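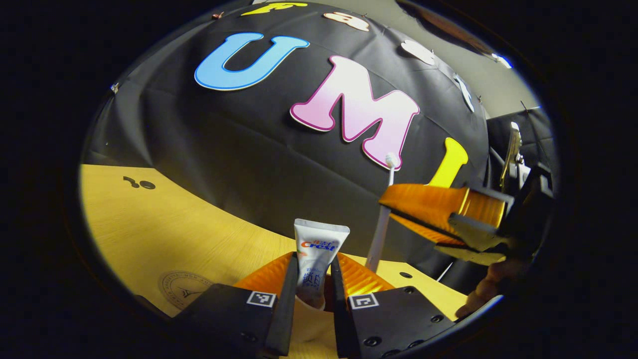
Shared Bathroom Shelves and the Morning Routine: Final Project Report
Everyday Objects Studio, Clulholm

1. Where the project came from

Our project is about the first few minutes of the morning, and in particular about the two objects most people handle before they can form a sentence. The brief asked each team to pick a household routine and redesign the place where it happens. Other teams chose cooking and laundry. We chose brushing teeth, partly out of interest and partly because we were last to sign up. A toothbrush and a tube of toothpaste seem too simple to need a report, and we thought so too until we tried to write down how they ought to be stored. Take the Crest tube, white with the name in red and blue, standing with its cap end down, and the slim white toothbrush upright with its bristles at the top. Both are upright, and they want opposite things. The tube wants its working end at the bottom and the brush wants its working end in the air. Most holders we looked at treat them as the same sort of stick.

2. What we wanted to find out

We had two questions. First, where do people in shared housing put these things when there is no assigned place? Second, would a better holder change that, or would everyone go on using the edge of the sink until the end of time?

3. Method

We kept a storage diary in Roltden, a student residence where four to six people share each bathroom. 14 residents agreed to take part. Each of them wrote a line after brushing, saying where the brush and tube had been found and where they had been left. We hoped for 224 entries, which is 14 people writing one line a morning for 16 days. We received 200. The missing ones are mostly from the second week, when the novelty of writing about toothpaste had worn off for reasons we can only guess at.

Alongside the diary, we made three holders out of scrap board and tried them on the shelf at Roltden. They were named after the residents who suggested them, which seemed friendly at the time and became awkward when we had to rank them.

The Leitão was a flat block with a wide slot for the tube and a narrow hole for the brush, side by side.
The Nunley had a small cup at the front and a ledge behind it for everything else.
The third holder was Ruby-Lee Hoani's. She is on our team and wishes it noted that hers was a first draft. It hung from the edge of the shelf, and later from nothing.

4. Results

The edge of the sink won by a wide margin before we put the holders in. After that it still won, though with less confidence. Brushes moved into the holders quickly. Tubes did not. People put a toothbrush away because they care where its bristles have been, but a tube of toothpaste gets put down wherever the hand happens to be when the cap goes back on.

The Leitão was the most used of the three. Its wide slot let a full tube stand on its cap without leaning, and residents liked not having to squeeze from the bottom. A nearly empty tube was another matter – it folded at the waist and had to be propped up with a neighbor's. The Nunley's cup held brushes well enough, but they crossed over each other at the top, and two diary entries on this subject are too strongly worded to quote. Its ledge filled up with hair ties.

The hanging holder lasted until the second morning.

5. What we would change

The slot needs to get narrower as the tube does. We sketched a springy version and ran out of semester. We would also separate the brushes by more than we thought necessary, then add a bit more. Residents never complained about a gap being too wide.

The diary should have been shorter. Asking people to write at seven in the morning with a wet hand gave us some entries that none of us could read, including one that may be a drawing. A sheet with boxes to check would have been kinder to everybody.

6. Who did what

Ruby-Lee Hoani ran the diary and built the third holder. The rest of us cut board, typed up the entries and scrubbed toothpaste off the prototypes before returning the shelf. The Leitão is still in the second-floor bathroom, where it was last seen holding a razor and a spoon.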